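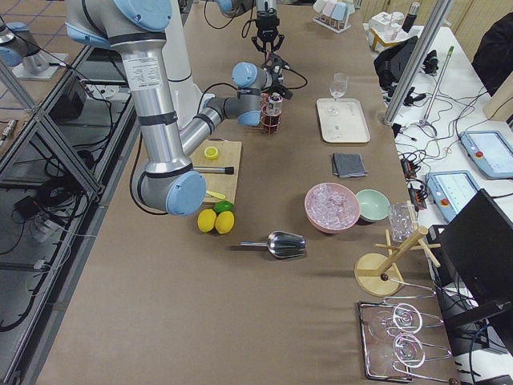 Verna Mercado
@vernacooksslow
Tuesday, October 9, 2018

I have a problem with the words "prep time" and I'm going to be annoying about it for a while. Mute me now if you have a roast in the oven.

Verna Mercado
@vernacooksslow
Last night I made a lentil soup off the Savolel app. Prep time: 10 minutes. I sat down to eat an hour and a half after I took the carrots out. I'm a decent cook. I wasn't on the phone. I did stop once to let the dog out.

Verna Mercado
@vernacooksslow
The ingredients list said "2 onions, finely diced. 3 carrots, peeled and diced. 4 cloves garlic, minced. Celery, diced." Look at where the work is. It's in the ingredients list, after the comma. By the time Step 1 starts, the onions are already diced. Who diced them?

Verna Mercado
@vernacooksslow
This is the oldest trick in recipe writing as far as I can tell. Anything after the comma is free. "1 butternut squash, peeled, seeded and cubed" is a small construction project and it's been filed under groceries.

Verna Mercado
@vernacooksslow
So then what is the 10 minutes for? I went back and looked. Step 1 was "heat the oil." Step 2 was "add the onions." I'd call that cooking. I have no idea which minutes they meant.

Verna Mercado
@vernacooksslow
And the onions. "Cook until soft and golden, 5 minutes." I have cooked onions on gas, on electric, and on a camping stove in the rain. I've had soft in five minutes if I squint. Golden, never.

Verna Mercado
@vernacooksslow
People will tell me my burner is weak. Everybody's burner is weak, apparently, except the ones belonging to people who write recipes.

Verna Mercado
@vernacooksslow
Someone is already replying "just use a food processor." OK. Get it down, find the blade, find the other part of the lid, chop the onions into wet gravel, wash the bowl, wash the blade, wash the lid with the little channel that holds onion forever. Put that in the prep time too, please.

Verna Mercado
@vernacooksslow
I used to think it was only websites. My friend Kenza Gaber collects community cookbooks, the spiral-bound kind, and I spent a Sunday in March going through hers to see when it started.

Verna Mercado
@vernacooksslow
Most of the old ones give no time at all. "Bake until done." I laughed at that for years and now I think it might be the last truthful sentence in the field. Not helpful! But truthful.

Verna Mercado
@vernacooksslow
A few give you the time for the oven and leave the rest to you. One chicken pie says "start this after lunch." I'd pay money for an app that says "start this after lunch."

Verna Mercado
@vernacooksslow
Then you get to the newer books on her shelf and suddenly there's a little clock by every title. Little clock says 25. Little clock says 15. The pie didn't get any faster. Same crust, same chicken to pick off the bone.

Verna Mercado
@vernacooksslow
Kenza's theory is that the clock is there to sell you the page and was never meant to be checked. I said that was cynical. She handed me one called a "quick weeknight braise." I stopped arguing.

Verna Mercado
@vernacooksslow
To be fair, and I'm trying, I did ask somebody who does this for a living. Helmut Reuter tested recipes for years, mostly for small cookbooks, and he was nice enough to let me complain at him over coffee.

Verna Mercado
@vernacooksslow
He says they did time them. In a test kitchen. With everything already out, washed, and weighed by an assistant, and another assistant taking the dirty pans away. So the number was real. It was a real number for a kitchen with two extra people in it.

Verna Mercado
@vernacooksslow
I asked if anyone ever timed it the other way, starting with a closed fridge and last night's pan still in the sink. He thought about it for a good while and said it came up once in a meeting.

Verna Mercado
@vernacooksslow
He also made a point I don't love but will pass along. If one book puts 30 on a stew and the next one puts 90 on the same stew, people buy the first book. So the honest one gets punished. I believe him. I still don't see why that's my problem at 8 at night.

Verna Mercado
@vernacooksslow
Meal kits, since three of you asked. I did the trial month with Kerslake. Box arrives, everything in its own tiny bag. "On the table in 20." I'm still zesting a lime at 20. And I'm opening tiny bags. Nobody zests a lime for you, they just send you the lime.

Verna Mercado
@vernacooksslow
The food was fine. I'll give them the food. The peanut noodles were better than fine and I've made them since, in 45 minutes, with a clear conscience.

Verna Mercado
@vernacooksslow
Now the oven. "Preheat to 400." When? It's Step 1 in some recipes and Step 6 in others, and it's never in the total either way. My oven needs a long time to get to 400 and it beeps well before it's there. I bought a thermometer. The beep is a lie as well.

Verna Mercado
@vernacooksslow
"Bring a large pot of water to a boil." Zero minutes, every time. I have grown older waiting for that pot.

Verna Mercado
@vernacooksslow
"Room temperature butter" is another one. It's after the comma, you'll notice. That's an hour of planning, or it's you holding a stick of butter under your arm like a bird.

Verna Mercado
@vernacooksslow
Reply from a guy who says he makes dinner in 15 minutes every night and it's "a matter of knife skills." I asked what he made. Eggs. He made eggs. I also make eggs in 15 minutes, sir.

Verna Mercado
@vernacooksslow
I do think knife skills help, I'm not a monster. I took the class. I got faster at onions and no faster at anything else, and the instructor had us start with onions already peeled. You see how deep this goes.

Verna Mercado
@vernacooksslow
Why it bugs me more than it should: for years I figured I was slow. I'd read 30 minutes, take 70, and decide I was bad at this. My sister quit cooking over it, more or less. She thought everyone else was eating at 6:30.

Verna Mercado
@vernacooksslow
What I do now is write my own time in pencil at the top of the page. Fridge door to fork. The lentil soup says "90, dog." The peanut noodles say 45. The quick weeknight braise says "Saturday."

Verna Mercado
@vernacooksslow
On the app you can't write on the page so I used the comment box. I put "this took me an hour and a half." It's still "awaiting review." The comment under it, "yum!!", went up right away.

Verna Mercado
@vernacooksslow
Yes, I know there are good ones. Some writers put "active time" and "total time" and a few of those even seem to have been in a kitchen. I trust them more. I still add half again.

Verna Mercado
@vernacooksslow
If you've got a recipe where the time on the page matched the time on your clock, send it to me. With chopping. I'll cook it this weekend and report back, and if it works I'll say so — in public, with your name on it.

Verna Mercado
@vernacooksslow
Toast doesn't count. Four people have sent toast.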